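### 4.3 Pouring into a held vessel

Liquid transfer is still the weakest of the kitchen chores considered. Of the 2164 demonstrations in the Totitz set, those involving water gave the least consistent results, and Kettler and Nishimura report the same for their own trials. Glass is hard to segment, and the load on the fingers changes as the vessel fills. Figure 3 shows a typical case -- the jar is held low on its body, so that the mouth stays clear for the stream. 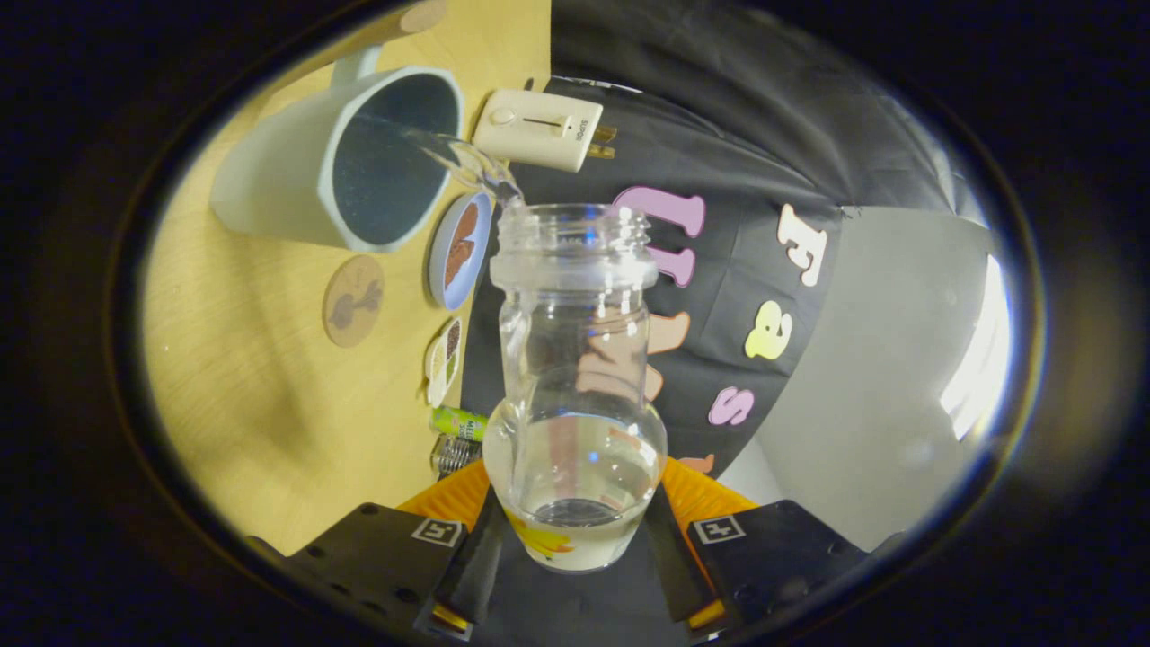

**Figure 3.** Water poured from a mug into a clear glass jar gripped near its base.

### 4.4 Stopping criterion

The policy must decide when to stop pouring. We compared a fixed tilt time with a visual estimate of the water level. The fixed time failed in 43 trials, mostly through overfilling. The visual estimate did better on plain backgrounds but lost the water line against patterned cloth. Neither is yet fit for unattended use in a home.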